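Dishes and Shelves: Can Machines Do the Chores Yet?

Burstead Household Technology Centre
Online gallery, April 2020

The Burstead Household Technology Centre is pleased to present a short online gallery on machines and everyday chores. It is intended for visitors who have seen the Centre's permanent display of washing machines, vacuum cleaners and kitchen equipment, and who have asked when a machine will be able to take on the remaining work of the home. The same question is put to us by owners of small shops and canteens, where a good part of the day is spent moving crockery from one place to another.

Many household tasks were handed over to machines long ago. Clothes are washed and spun without supervision, and a dishwasher will clean a full load of plates while its owner is out of the house. In each case, however, a person still loads the machine and empties it, and decides where everything should go afterwards. Clearing a table, stacking plates and putting them on a shelf remain largely manual tasks, both in the home and on the shop floor.

The gallery looks at this unfinished part of the work. Plates and trays have been chosen as the subject, being found in almost every building where people live or eat. They are also more difficult to handle than they may appear. A plate lying flat offers very little to hold, its rim may sit only slightly above the table, and two plates placed close together leave a narrow gap for anything other than a human finger. Shiny surfaces add a further difficulty, as reflections can be mistaken for objects by a machine which relies on cameras.

The pictures may be viewed at full size by selecting them. Visitors using a screen reader will find the captions placed directly after each picture.

The pictures

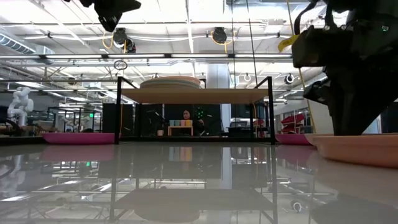 A low shelf with black legs and a light wooden top, with pink trays on either side of it. The arm on the right is lowered towards a peach-orange tray.
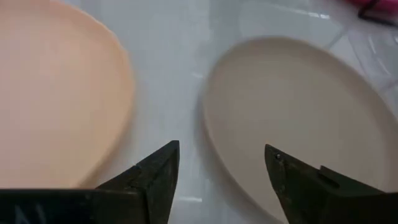 Two plates, one peach and one beige, seen from the gripper. Its fingertips face each other across the gap between them.

What machines can do at present

A machine which repeats one movement in one position can already be very dependable. Factories have made use of this for decades. If every plate arrives at the same point, facing the same way and of the same size, an arm can be set up to lift it and place it elsewhere for hours at a time. The cost is justified where the number of plates is large and the room can be arranged to suit the equipment.

A kitchen is seldom arranged in this manner. Plates differ in size and weight, cups are left inside bowls, and a shelf which was clear in the morning may be full by the evening. A person adjusts to these changes without much thought. A machine must first recognise that something has changed, then choose a different movement, and then carry it out without chipping the plate or knocking over whatever stands beside it.

In December the Centre held an open day on this subject, with a discussion session and a practical exercise for the public. Up to 400 visitors attended. Those taking part in the exercise were asked to clear a small table using a pair of kitchen tongs in one hand, with the other hand kept behind the back. Most found that lifting a flat plate was the hardest step. Several chose to slide the plate to the edge of the table first, so that the rim could be taken from below. The same approach may be open to a machine, provided that there is an edge within reach and nothing in the way.

Views from the trade

Before the open day, the Centre sent a short set of questions to households and small businesses in the district and received 174 replies. Respondents were asked which chore they would most willingly give up. Emptying the dishwasher and putting crockery away was the most frequent answer among households. Cafes and canteens more often named the clearing of tables at busy times, and a number remarked that speed would matter to them more than neatness.

Vollton, a supplier of canteen fittings, told the Centre that its customers ask for shelving with open fronts and clear space beneath, which staff find quicker to fill and to clean. The firm expects the same features to be useful should machines come into wider use. Gondov, which runs a small chain of self-service restaurants, was more cautious. In its reply the firm stated that breakages, noise and the safety of customers would all have to be settled before it would consider a moving arm in a public dining room.

Private households raised a different set of concerns. Price was mentioned often, as was the space that such a machine would take up in an ordinary kitchen. Some respondents wrote that they would accept a slow machine if it worked overnight. Others did not wish to have cameras in the home under any circumstances, and the Centre considers that this view deserves as much attention as the technical questions.

The position of the Centre

The Centre does not expect a general household machine to be on sale in the near future. Single tasks, carried out in a prepared space with known objects, are a more likely first step, and may reach canteens and shops before they reach the home. Progress should be judged by ordinary measures: how many plates are put away in an hour, how many are broken, and how often a person has to step in and help.

Further information

A printed booklet of 16 pages, "Vi and the Washing-Up", has been prepared for younger readers and follows a kitchen helper named Vi through a day of chores. It may be requested from the Centre by post. Schools may order class sets, for which the price is £2 per copy.

Teachers and community groups wishing to use the gallery in lessons or talks are asked to credit the Burstead Household Technology Centre. Enquiries about the permanent display, including the loan of early dishwashers and hand-operated washing equipment, should be addressed to the collections office.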